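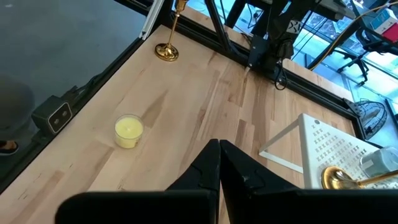
Maple-like butcher block, strips with small knots and darker streaks

Oil or hard wax for a butcher-block table?

kerttu_k
April 13, 2023
Hello everybody. I want to finish a butcher-block table top, a light wood similar to the one in the photo. We eat at it, and my son does his homework there. I do not cut food on it. Until now I have used only mineral oil, five times since August, and each time it looks good for some weeks and then becomes dull again near the chairs. My neighbor says I should change to hard wax oil. Must I sand everything down first? I have sandpaper in 80 grit and one finer, but I lost the label of the finer one.

donal_b
Yes, you must sand. Hard wax oil does not hold well over mineral oil, because mineral oil never dries. It just sits in the wood. I did mine in Kindcombe over an old oil finish without sanding and it stayed sticky for the whole summer.

Leire Iglesias
I don't agree that you need to change at all. For a table where people eat, mineral oil with some beeswax is fine, and you can repair one place in ten minutes. With hard wax you have a harder surface, but a hot pot can leave a ring there too.

donal_b
A ring, yes, but one ring in three years. She writes that she has oiled five times since August. I would not have the patience.

kerttu_k
Thank you both. The patience is not a problem, but the smell of the rag is – my son complains. Is 80 grit too rough for the first pass?

m_kaneko
80 is rough. Use it only if you have deep marks, then go to 120 and finish with 150. Follow the direction of the strips, also when they seem to have different grain. Around small knots do not push hard, the wood next to the knot is softer and you will make a hollow. Before the hard wax, wipe with mineral spirits and wait one day. If the cloth still comes away greasy, wipe again.

Leire Iglesias
Masaru is right about the knots. But please, Kerttu, whichever finish you choose, put the used rags flat outside to dry. Hard wax oil rags can catch fire if you leave them in a ball.

kerttu_k
I did not know this about the rags. I will try first on the underside, as I have a small can left from a shelf. If it stays sticky after two days I will go back to the beeswax.

donal_b
Underside is a good idea. Thin coat, and wipe off everything that the wood does not take in after ten minutes.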